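Separating the arms: a conversation with the Plosten group

The manipulation group at Kaewmanee has spent the past year on a narrow question: whether a two-armed robot learns table tasks better when each arm is given its own policy, or when one policy drives both. The results were circulated in January under the project name Plosten. We spoke to the group's lead researcher in Jundville one Tuesday.

The starting point was an earlier single-policy system. "It learned the average posture very well," the researcher said. "If the left arm was holding something, the right arm tended to drift with it, as though it also had something to hold. We called this mirroring in the report. The term is informal."

Plosten splits the problem. Each arm has a separate action head, and the two share one visual encoder and a short message vector, updated at every control step. The length of that vector was the main variable in the study. "At zero you have two strangers at a table. At 800 values you have the old system back, with more parameters. Most of the work was in between."

Training used 100 demonstrations per task, across 6 tasks, all recorded by teleoperation. Each task was trained with 3 random seeds. The researcher was cautious about the last figure - "three is the minimum at which I would show anyone a spread" - and the report gives individual runs as well as means.

Asymmetric tasks showed the largest effect. In these, one gripper keeps hold of an object while the other selects and moves something else, with several items on the table at once. 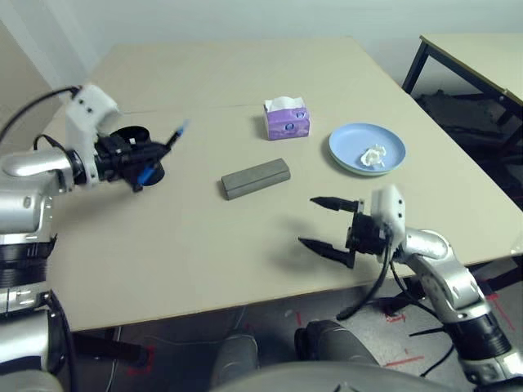 A reader of the circulated draft, writing from Fudumness, objected that the comparison favours the split design, as the single policy was given the same number of training steps despite converging more slowly. The group accepted the point and reran two of the tasks with a longer schedule. "The gap narrowed on one and stayed where it was on the other. Both curves are now in the appendix."

Soft items remain a weakness. Tissue deforms between the moment of planning and the moment of contact, and the encoder sees it from one viewpoint only. "We score a grasp as failed if the item leaves the fingers before the release command. With paper you can argue over individual trials, so two people label them separately."

Asked about the next step, the researcher named the message vector again. The group would like to know what it encodes. Early probing suggests that gripper state is recoverable from it and object identity is not, though this has been checked on a single task.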